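Collections Assistant, Historic Lodgings Survey (part-time)
Osside Heritage Office, Clallham 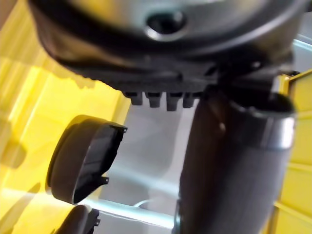 About the post

The Historic Lodgings Survey records former boarding houses, tourist homes and roadside motels that served traveling musicians in the Clallham district. The register holds 801 entries. Of these, 99 have no confirmed owner, opening year or street address. The assistant will work through the unconfirmed entries, beginning with the Renodier Street group.

Duties

Check register entries against city directories, deeds and fire insurance maps
Transcribe guest ledgers and booking correspondence from the Tavares Collection
Schedule oral history interviews and prepare release forms
Enter citations in the survey database using the house style sheet
Attend the records meeting, Thursday, 2 p.m.

Requirements

Two years of experience in an archive, library or local history collection
Ability to read handwritten records from the 1920s onward
Working knowledge of spreadsheets and controlled vocabularies
Valid driver's license; site visits are made by car

Coursework in architectural history or popular music history is useful but not required.

Terms

Fixed term of 11 months, starting in July. Twenty hours per week, on site. Reference number 1415. Mileage is paid at the county rate. The post does not include relocation costs.

How to apply

Send a resume, a one-page cover letter and the names of two references to Norbert Šimek, Survey Coordinator, Osside Heritage Office. Put the reference number in the subject line. Writing samples will be requested from shortlisted applicants only. Incomplete applications are not reviewed.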